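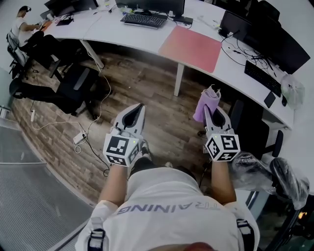 2021-12-25

Quick one before everybody wakes up from their naps. The gingerbread is done. It's leaning, but done.

So I've been wanting to make the honey gingerbread from the old Prosilberg booklet for years. The one that came free with the mixing bowls, staple bound, orange cover, half the pages stuck together with what I hope is molasses. My aunt had it, then my mom, then it went missing in a move and I found another copy at the thrift store on Sullard for 3 dollars. Three dollars! I would of paid a lot more.

Page 82 is the one. The little village with the church and the pond made out of melted hard candy. I remember staring at that pond for hours as a kid. We never made it. We always made the plain star cookies on page 20, every December, same cutter with the bent point.

Things I found out:

The dough needs overnight in the fridge. The recipe says one hour. No. Mine was soup with flour in it after an hour, went back in, tried again next morning, much better.

Blue candy for the pond. Melts fine. Smells terrible. Use parchment and don't touch it for a while, I have a blister.

The templates are printed at half size and it says so in tiny letters on a diffrent page. Cut out the whole church before I saw that. So the church is now a shed.

Royal icing as glue, thick, thicker than you think. I held the roof on through an entire side of a record.

Didn't have the ground cardamom so I drove to Falcão, the bakery supply place out in Pramard, and they were closing but let me in. Also came home with silver balls and two kinds of sprinkles I did not need. Oh well.

Total time, two days and most of a night. Would I do it again, yes but only the shed. The stars are still better to eat if you want the truth, softer, and they dunk.

Next up is the marzipan fruit on page 134, maybe for New Years. Need to find out where to get the leaves. If anybody still has this booklet let me know what your page 41 says, mine is torn right across the caramel.

Ok somebody's up, gotta go put the coffee on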